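Unit 4 notes: Wood movement and why joinery allows for it
Cabinetmaking and Fitout, Stage 1
Notes prepared by Nassoro Mrema

Read these before the workshop session. Bring a pencil, your rule and the offcuts you were given in Unit 3.

4.1 Moisture content

Moisture content (MC) is the mass of water in a piece of timber divided by its oven-dry mass, given as a percentage. A freshly felled log can be over 100 per cent, as some species hold more water than wood. Water in the cell cavities is called free water and leaves first. Water held in the cell walls is called bound water. The point at which the cavities are empty and the walls are still full is the fibre saturation point, usually taken as 25 to 30 per cent.

Above fibre saturation the board gets lighter as it dries but stays the same size. Below it, the board shrinks. All of the movement that matters to a cabinetmaker happens in this lower range.

4.2 Equilibrium

Timber left in a room gains or loses moisture until it is in balance with the air. This is its equilibrium moisture content (EMC). A heated or air-conditioned interior will sit lower than a garage or a covered verandah. Stock should be stickered in the shop, and preferably on site, before it is machined. Wellington Brito will show you how to use the pin meter. Take readings away from the ends of the board, where it dries fastest.

4.3 Direction

Movement is different in each direction of the grain.

Longitudinal: very small, ignored in most furniture.
Radial: across the growth rings.
Tangential: along the growth rings, often close to double the radial figure.

A backsawn board therefore moves more across its width than a quartersawn board of the same species, and it is more likely to cup.

4.4 Working it out

For this unit use the simple unit-movement method:

change in width = width x unit movement x change in MC

Unit movement is the percentage change in size for each one per cent change in MC. Worked example: a solid benchtop 600 mm wide, unit movement 0.3 per cent, MC falling from 12 to 9. The change is 600 x 0.003 x 3, or 5.4 mm. Fixed rigidly front and back, that top is likely to split or pull its fixings. Use slotted holes, buttons or expansion brackets, and fix firmly along one edge only so you know which way it will go.

Exercise: a solid top is 1,800 mm long and 450 mm wide with the grain running along its length. Unit movement is 0.25 per cent and MC rises by 4. Find the change in width, then say why the length is left out of the sum.

4.5 Doors and panels

A tall door made from one wide solid panel will not stay flat or keep an even gap. The frame-and-panel door gets around this by letting the panel float in a groove, with no glue. The stiles and rails are narrow, so the overall width changes very little.
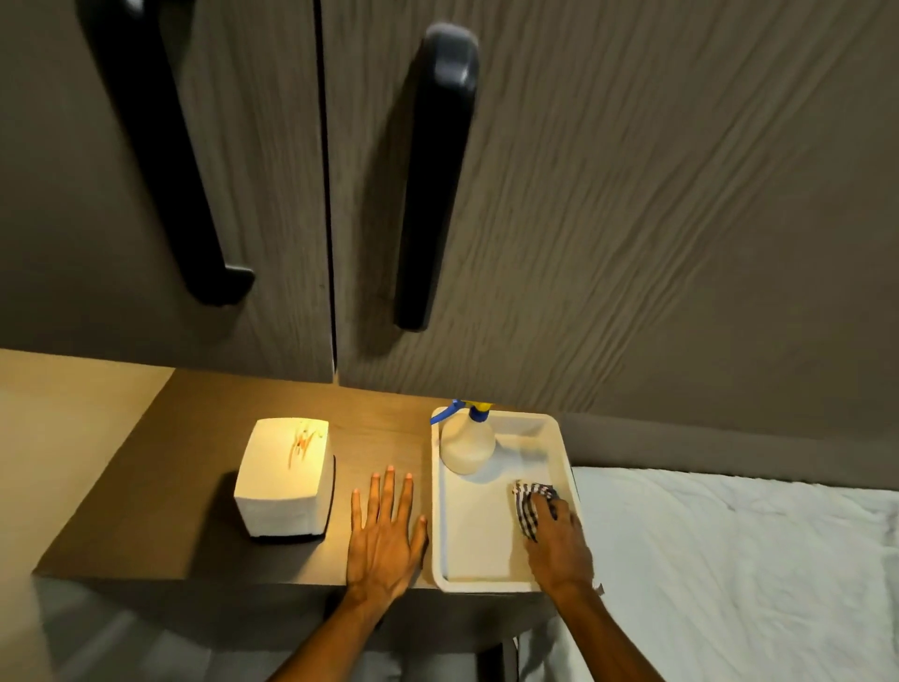

Finish the panel before assembly. If it is finished afterwards, a raw strip appears at each side when it shrinks. Spot-gluing at the centre of the top and bottom rails is acceptable and keeps the panel from drifting to one side.

Veneered and laminated boards on a stable core move far less, and for these the door gap can be set by the hinge and the hardware. Both faces still need to be balanced. A board veneered on one side only will bow.

4.6 For the workshop

Set out a frame-and-panel door with a finished height of 1,191 mm. Stiles and rails are 70 mm wide with a 10 mm groove. Write a cutting list and show your panel allowance. Hand it in with the answer to 4.4 at the start of the session.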